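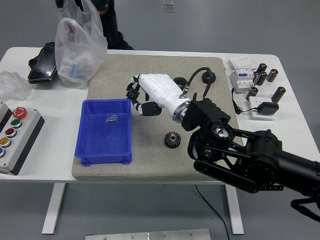 The hand above the work board at our Remulcombe lab, with the small gear and the blue tray.

Fewer demonstrations, better chosen

Since March our group has been asking a simple question: if a person has only one afternoon to teach a robot hand a new task, which demonstrations should this person give? Soledad Figueroa has now finished the first part of this work, and we would like to share the result with readers of the newsletter before the longer report comes out.

The task is to pick up a small spur gear from the board and put it in the tray. For a human it is nothing. For a hand with several fingers it is quite hard, as the gear is low and flat, and the fingertips must come down on both sides of it without pushing it away. Most of our failures happen in the last 5 millimetres above the board.

The usual method is to record many demonstrations with the gear in random positions. We did this too, and our full set has 323 of them. Soledad then tried another way, which we call Madik. After a first 20 demonstrations, the program looks at where its own predictions disagree with each other the most, and it asks the operator to place the gear there for the next one. The operator can refuse a position if the arm would have to reach it in an awkward way. This was a suggestion from our colleagues at Clivimlow, and we are grateful for it — without it the operators became tired very quickly.

With 40 demonstrations collected in this manner, the hand placed the gear in the tray nearly as often as it did with the full set. The grasps also looked calmer to us, with less searching by the thumb, but we have not yet measured this and we don't want to claim it.

There are some limits. All the trials used the same gear and the same board, whose speckled surface helps the camera more than a plain one would. When we moved the tray to the other side, the policy trained with Madik got worse, and so did the policy trained with the full set. We also don't know yet how much depends on the operator. Soledad gave most of the demonstrations herself, and she has a lot of practice.

The next step is to repeat the work with shafts and washers, using the Alvarado gripper as a comparison. We are looking for people with no robot experience who could give us one afternoon as operators. The training is short and it is done sitting down. If you are interested, please write to Soledad at the lab or leave your name at the front desk in Remulcombe.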